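Chore automation

From the Grorum open reference, robotics section. This article needs more sources.

Chore automation is the use of general-purpose robot arms for small manual jobs in homes, shops, kitchens and workrooms. Picking up, putting away, wiping, sorting, folding. The term normally leaves out single-job machines such as dishwashers and robot vacuums, which have been around for decades and don't handle loose objects. Also called "household manipulation" in older texts.

Status

Partly solved. A fixed arm with a two-finger gripper can do many pick-and-place jobs when the objects are known and the surface is clear. Results drop quickly with clutter, soft items, anything shiny. Whole chores, start to finish with no help, are still uncommon outside test rooms. See also: Bin picking, Dexterity.

Shop floor

Further along than the home. Same parts every day, same bench, same light. The Dobson packing line ran 2 arms on box loading, with one person looking after both. Jams were mostly from tape and loose flaps. Changing to a new box size took 48 minutes, later cut to 22, mostly by keeping the old settings instead of teaching the arm again.

Household

Harder. No two kitchens have the same drawers. The Lillmont home trial gave an arm a list of everyday jobs and scored each one as done, done with help, or not done. Cups and boxed food went well. Laundry went badly, as did anything kept in a bag. Overall 81 percent of single pickups worked but far fewer full chores, as one missed pickup can spoil everything after it. The trial leader, Thaís Guimarães, argued that pickup rates shouldn't be quoted alone. Many still are.

Clear and flat objects

A known weak spot. Glass and clear plastic show whatever is behind them, so a camera may read the counter instead of the object. Overhead lights add glare. Thin, flat items leave little for the fingers to hold, and a finger set slightly too low hits the counter. Common workarounds:

Side lighting
Matte mat under the work
Sliding the item to an edge first
Suction cup in place of fingers (poor on rough or dusty surfaces)

Lab-style tidying is often used as a practice task for this reason. Dishes, racks, tubes, lids. Small, cheap, easy to reset, and close enough to putting away kitchen glassware that some of the lessons carry over.

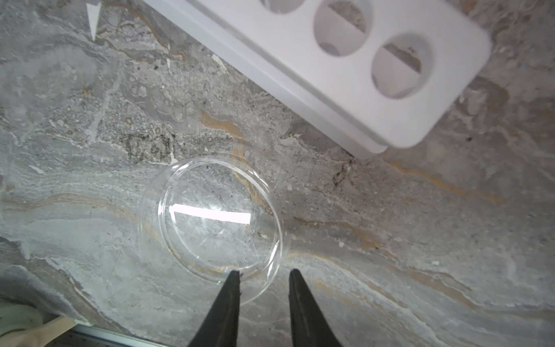 LILLMONT, June

Petri dish on grey marble, gripper open, the tip of one finger right at the rim. The glare across the glass and the stone pattern showing through it are both typical of teh problem. Empty white rack to one side.

Software

Most current systems learn from recorded demonstrations, a person steering the arm through the job many times over. Nullex is one package used for this. Older systems used hand-written steps; still common on shop floors, were they are easier to check. Aarne Kinnunen's notes on bench work recommend mixing the two: learned grasping, scripted everything else.

Open questions

How to count a chore as finished. Who resets the room between runs, and whether that time goes in the totals. Cost per chore compared with a person doing it, rarely published.

See also

Bin picking
Dexterity
Gripper
Transparent objects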